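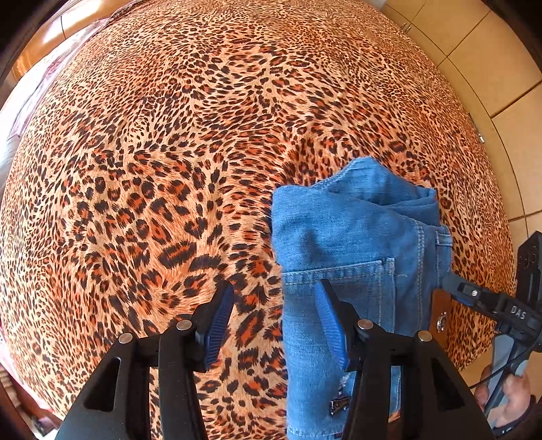 **Catégorie : Perception › Textiles et objets déformables**

### Segmentation d'un jean plié sur tissu léopard : le masque déborde

**banafsheh_m** – 20/02/2024

Bonjour à toutes et à tous ! Je travaille sur le pliage, côté perception, et je bute sur les fonds imprimés. Sur un drap uni, mon masque suit le denim sans histoire. Sur le léopard, il avale les grosses rosaces du milieu, surtout celles au centre orange et au contour noir haché. J'ai réentraîné avec 2,000 images, sans grand changement... Des idées ?

**Tianyou Fang**

Bonjour Banafsheh, joli cas ! À ta place je regarderais d'abord la couleur : un bleu moyen sur du beige et du rouille, ça se sépare très bien en espace Lab. Rallik le fait en prétraitement, en 3 lignes de config.

**afia.atinga**

Pas d'accord, désolée Tianyou :) La couleur marche ici, mais au premier pantalon marron tout s'écroule. Et puis les patins des mors sont bleus eux aussi, et celui de droite arrive juste sous l'ouverture de la poche. Tu vas le coller au jean.

**Tianyou Fang**

Bien vu pour les patins, je retire à moitié. On peut les masquer par la cinématique – leur position est connue, après tout.

**Boyang D.**

Moi je partirais des coutures : la double piqûre de la poche et celle le long de la ceinture donnent des lignes bien franches, alors que le léopard n'en a aucune. Chez nous, avec Cârstea, le débordement est passé de 18 à 6 pixels.

**banafsheh_m**

Merci mille fois ! J'essaie les coutures ce soir, avec le masquage des mors. Boyang, tu gardes quel seuil pour les plis du tissu ?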